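Lumcombe Robotics Club – Handbook for the Two-Arm Cell
Section 4. Bringing both arms to one object
Revised October 2020

Welcome back, and well done for getting through the homing section! From here on you will have both arms moving at once, which is the part most new members have been waiting for. Please read to the end of the section before you switch anything on, and do go slowly the first few times.

Before you start

1. Look over both base plates. If a screw has worked itself up, tighten it before you go any further.
2. Follow each purple cable along its arm with your eyes. It should hang in easy loops and must never be pulled tight at the elbow.
3. Open the Kustby program and load the profile called Skerelum 721. The older profiles are for the single arm and will not behave well with two.
4. Set the speed to 40 and leave it there for your whole first session, however tempting the slider looks.

Closing in on the object

5. Put one object on the gray surface, midway between the arms, and take your hands right out of the cell.
6. Bring the left gripper in first, then the right. Stop each one a little short and have a good look before you go on.
7. Switch to the wrist camera for the last bit of travel. Things look enormous at this distance, and it takes a while to get used to steering by an edge and a corner of yellow fingertip.

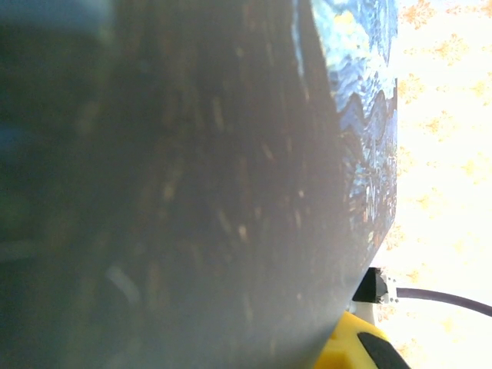 Photo: Lumcombe Robotics Club, wrist camera

8. Step the fingers closed one tap at a time. We like to keep an eye on the black pad and the side of the object together, and to pause between taps.

Note: Strong light from one side can wash out the background in the wrist view. Judge your distance from the object's own outline, and go back to the cell view whenever you feel unsure.

Caution: Never reach between the grippers while the program is running, even to nudge something that has slipped. Press Hold, wait for the arms to stop, and then open the cell.

Checking from the cell view

9. Switch to the cell view and compare the two sides. The upper links should reach in toward each other like an arch, with the grippers meeting near the middle.
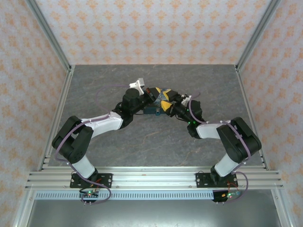 Figure 4.2. Both grippers at the blue object, cell view.

10. If one elbow sits much lower than its partner, back both arms out and begin again from step 6.
11. Save the position in the Rieger folder under your team's name – the January teams will be very glad of it.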